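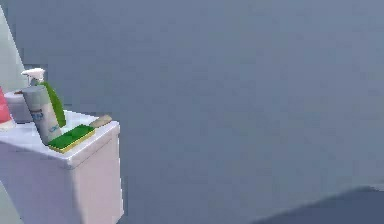 Wernach Community Garden and Allotment Association
Minutes of the November General Meeting
Held in the upstairs room, Ruslow Street Library

Meeting opened at 7:05 p.m. with Ülle Dambrauskienė in the chair. The sign-in sheet shows 53 members present. Apologies were received from the plot holders in rows F and G who were at the school concert.

1. Minutes of the last meeting

The minutes were read over. One correction: under "Fencing," the words "north gate" should read "east gate." With that change the minutes were accepted.

2. Matters arising

East gate. The hinge has been replaced and the gate now closes by itself if it is let go from more than halfway. From less than halfway it still needs a push. Members are asked to check the latch on the way out. The key code will change on the first of next month and the new code will go out by text message only. It will not be posted on the board.

Compost bays. Bay 2 is full and has been closed to new material. Bay 1 is open. Bay 3 still has the rotten boards on the left side and should not be used until they are replaced. A member asked whether bay 3 could be used for leaves only. The chair said no, the boards would not hold leaves either once they got heavy.

Lost items. A pair of green rubber boots, a folding saw and a child's watering can are still on the shelf inside the shed. They will go to the spring sale if they are not picked up.

3. Water

The main item of the evening. The water company has written to say the garden will move from the flat yearly charge to a meter in the spring. The letter was passed around. It gives the size of the meter and where it will be set, which is on the sidewalk side of the wall, next to the drain. It does not give a date for the work.

The chair went over what is known. The garden now pays 410 a year. Under the meter, the bill would depend on use, and there is no record of how much we use. The two other gardens on the same side of town that already have meters were asked. One pays less than it did before. The other pays more, but it has an old pipe that leaked for most of a summer before it was found.

Discussion went on for some time. Points raised:

Several members in the upper rows said they carry most of their water from the tanks and should not pay the same share as people who leave a hose running. Members in the lower rows said the tanks are uphill from them and are usually dry by July.

It was asked whether hoses could be banned. The chair said the rules allow hand-held hoses and do not allow sprinklers, and that changing this would need a vote at the annual meeting with notice given. There was support for keeping the rule as it is and enforcing it. Two sprinklers were found running this summer with no one on the plot.

It was asked whether each plot could have its own meter. The cost was looked into four years ago and it was far too high. Nothing has changed since then that would bring it down.

A member from row C offered to read the meter on the first of each month once it is in and write the number on the board, so that a leak would show up early. Accepted with thanks.

Moved and seconded: that plot fees stay as they are for the coming year, that the water bill be paid from the general fund, and that the whole question come back to this meeting next November when there are real numbers to look at. Carried, with 3 against.

One of those voting against asked that the reason be put in the minutes. He feels the fund should be kept for the path and that members will get used to free water — his words — and complain more when it ends. Noted.

4. Rain tanks

Cosberg has offered us two used tanks from its old nursery yard, 600 gallons each, at no charge if we move them ourselves. They are sound but one has no lid. The chair has been to see them.

The trouble is the base. The ground by the shed is soft and a full tank of that size would sink on one side. A gravel bed with paving slabs on top was suggested. Another member thought poured concrete would be better and said he had put down a slab for a tank at his brother's place that has not moved. The chair pointed out that our lease does not allow concrete without written permission from the city, and that the last time we asked for permission for something it took until the following spring.

Agreed: gravel and slabs, for one tank only to begin with, the one with the lid. A trailer is needed. Anyone who has one or can borrow one should speak to the chair before the end of the month. Cosberg would like both tanks gone by the time the yard is cleared, so if a place can be found to store the second one, that should be done at the same time.

5. Blight and tomato beds

It was a bad year. Rows A through D lost nearly all their outdoor tomatoes by the middle of August, and potatoes in row B had to be dug early. Members are reminded that diseased plants must not go in the compost bays. They should be bagged and taken home. A bag of blighted stems was found in bay 2 in September and had to be picked out by hand.

A newer member asked which kinds had done best. Those present named a few cherry types and said that plants under a cover did much better than plants in the open, whatever the kind. Low tunnels are allowed. Anything over shoulder height needs to be agreed with your neighbor on the shaded side first.

6. Seed order

The joint seed order will go to Bite again this year. Forms are on the table by the door and on the noticeboard. Please write the item number as well as the name, clearly. Last year two people received broad beans who had asked for beets. Forms and money are due by the December work morning. Late forms will not be added.

Onion sets and seed potatoes are a separate order and the list is not out yet.

7. Vacant plots and waiting list

Four plots are coming free: two in row E, one in row A, and the half plot by the compost bays. The half plot has been turned down by everyone it was offered to so far on account of the smell. It was suggested that it be turned into a shared herb bed. The chair will offer it once more around the waiting list and if there are no takers the herb bed will be on the agenda next time.

Plots that were not worked this season will get a letter. The rule is one letter, then a month, then a second letter, then the plot is given up. It was felt that the second letter should be sent on time this year.

8. Any other business

Dogs. They are allowed on a lead. This includes small dogs.

Main path. The section past row D holds water after rain and has been slippery. Wood chips will be spread at the December work morning if the tree crew drops off a load. If they do not, straw will be used for the winter.

Bees. A member in row G would like to keep one hive. The insurance will have to be checked before this can be discussed. Anyone with a known allergy to stings should let the chair know in private.

Shed. The padlock sticks in cold weather. Oil is on the windowsill. Please put the tools back on the right hooks — the spades have been ending up behind the mower again.

The next meeting will be in February, in the same room if it can be booked. Meeting closed at 8:50 p.m. Tea was served.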